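29 août 2019, carnet de Ghazal

Une bonne matinée avec la pince à main, franchement ! Ehsan voulait qu'on reprenne la tâche du bac encombré pour Kotura, alors on a vidé un tiroir entier dedans (éponge, petites boîtes, flacon…) et j'ai montré les gestes en prenant mon temps, en visant d'abord ce qui dépassait.

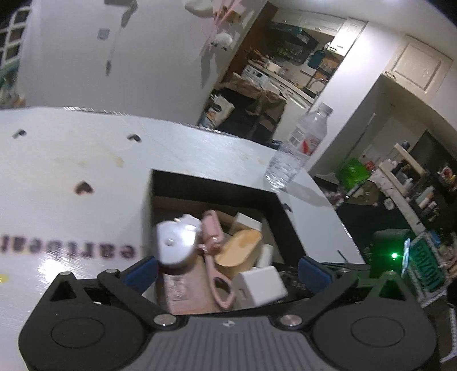

## Côté boîte noire

Là, je travaille sur la paroi : un doigt dedans, un doigt dehors, c'est délicat quand tout est serré contre le bord.
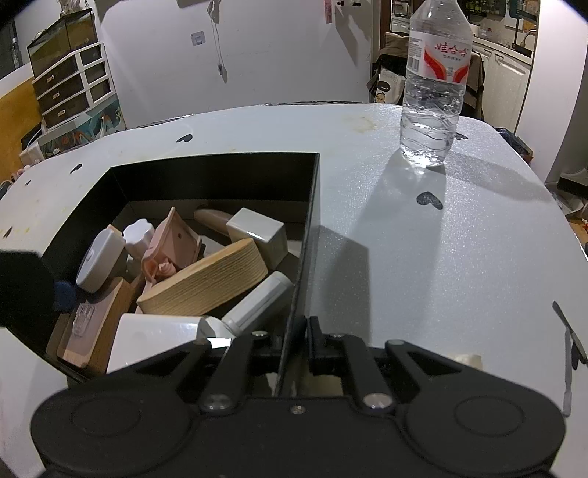
Je vise 20 démonstrations propres avant de passer la main à Ehsan, qui a le poignet plus souple que moi. Penser à ralentir à l'approche, je vais toujours trop vite quand je suis contente, et à relire les trajectoires avec lui avant l'envoi à Dritside.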